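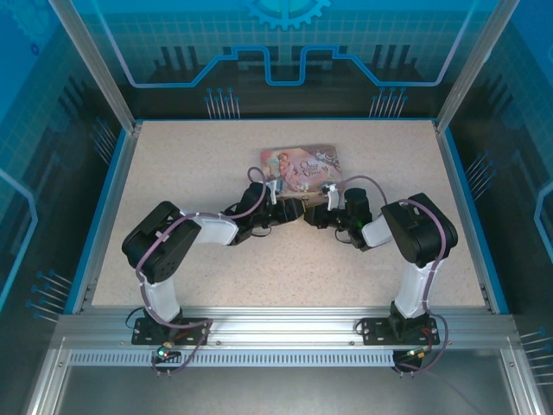
Picture book, square format, title beginning "Once".

Classroom inspection checklist – Obura Primary, junior wing, Room 12
Date: May 14, 2018
Inspected by: Dennis Gachanja
Received by: Dennis Mwakyusa, teaching assistant

Key: S = satisfactory, A = action required, N/A = not applicable

1. Entry and exits
1.1 Main door opens fully, closer adjusted – S
1.2 Finger guard fitted on hinge side – A
Comment: Guard split at child height. Replace full length. Do not tape.
1.3 Exit path to courtyard clear – A
Comment: Bag trolley parked across the path. Moved during inspection. Mark a bay on the floor.

2. Furniture
2.1 Bookcases over 81 cm fixed to wall – A
Comment: Adberg unit fixed at one bracket only. Second bracket present, screw missing.
2.2 Chairs free of cracks and sharp edges – A
Comment: 2 chairs withdrawn and tagged. Remaining 16 passed.
2.3 Kidney table, leg locks engaged – S

3. Reading corner
3.1 Rug edges flat, non-slip underlay in place – S
3.2 Cushion covers intact, zips closed – S
3.3 Book tubs stored below shoulder height of children – S
3.4 Books checked for loose staples and broken spines – A
Comment: Board books fine. Several paperbacks have exposed staples – remove to repair tray.

4. Electrical
4.1 Test tags current – A
Comment: Ridano CD player overdue since October. Out of use until tested.
4.2 Unused outlets covered – S
4.3 Leads clear of walkways – S

5. Art and wet area
5.1 Adult scissors and trimmer locked away – S
5.2 Paints and glues in labelled original containers – A
Comment: Zarico PVA decanted into an unlabelled jar. Label or discard.
5.3 Hot water limited at tap – N/A (cold supply only)

Items 1.2 and 2.1 to be closed before the room is next used for the after-school group. Remaining actions at the next routine visit.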